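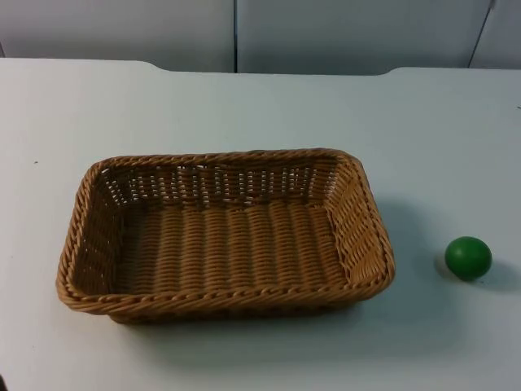
Vovo pick-and-place kit, desk size
Part no. 3471
Listed June 2026

Small arm kit for a home bench or shared workshop. Designed by Tudur Gwynne, cut and packed by Alleo. Comes flat, you bolt it together. Allow 2 evenings, longer if the kids help.

In the box
Arm parts, base plate, 5 servos plus a spare
Controller board and USB cable
Overhead camera mount (camera not included)
Starter task set: wicker basket, green ball
Bag of screws, hex key

Not in the box
Power supply. 8 amp minimum, the cheap ones sag and the elbow drops
Clamps
Laptop

First task is ball into basket. Light coloured table works best, green is easy to pick out by colour. Watch the shadows if your lamp is off to one side, set the threshhold with the lamp on and leave it there. Plain backdrop helps too.

Basket is a shallow one with a braided rim. Weave will vary from batch to batch, no two the same.

Changes since March: longer camera lead, wrist bracket now thicker. Old brackets can be swaped free, just send us your order number.

Fits the Hong gripper and the Vellisano soft fingers with the adapter ring, sold separately.

Pickup from the workshop or flat rate post. Spares usually go out next day.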